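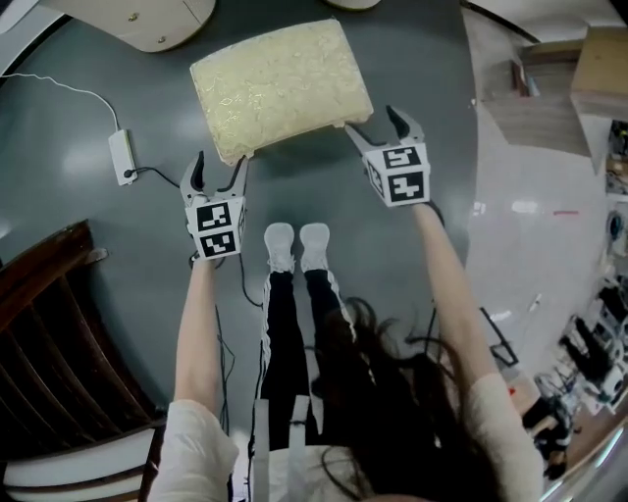

## Coussins et petit textile : point d'avancement au 7 janvier 2024

**Projet :** Tronwood, aménagement du foyer d'accueil
**Rapporteuse :** Nia Craddock
**Destinataire :** Fonds Allovness, à l'attention de M. Amnuay Bunnag

Le recensement du petit textile est achevé. Il porte sur 283 pièces, pour un objectif de 300 inscrit dans la convention. Les coussins rectangulaires jaune pâle, à tissu brillant orné d'un motif doré, sont destinés au salon commun. Chaque coussin est posé à plat au sol pour l'examen des coins et des bords avant son inscription au registre.

### Écarts constatés

- 20 housses présentent une couture à reprendre ; Mme Mitali Biswas en assure le suivi.
- Deux lots commandés auprès de la maison Cokisgate restent à livrer.

### Suite des travaux

La mise en place dans les chambres sera conduite par M. Kittipong Boonyarit dès réception des lots manquants. Le solde de la subvention n'est pas sollicité à ce stade. Le rapport final, accompagné du registre complet et des factures acquittées, sera transmis au Fonds en avril.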